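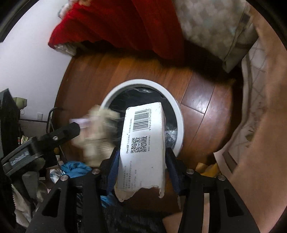

Häufige Fragen zum Ausmisten

Wohin mit leeren Schachteln?
Pappe kommt bei mir ins Altpapier, auch wenn sie schon eingerissen ist. Der Eimer im Zimmer ist für Restmüll – gut, manchmal bin ich faul und sortiere erst abends um.

Welche Beutel nimmst du?
Die schwarzen von Rallon, 11 Liter. Den Rand schlage ich 2 cm um, dann rutscht nichts.

Und Medikamente?
Reste frage ich in der Apotheke ab, die Regeln sind je nach Ort verschieden!

Wie oft leerst du?
Alle zwei Tage, im Februar mit Schnupfen öfter. Leire schafft neun, sagt sie.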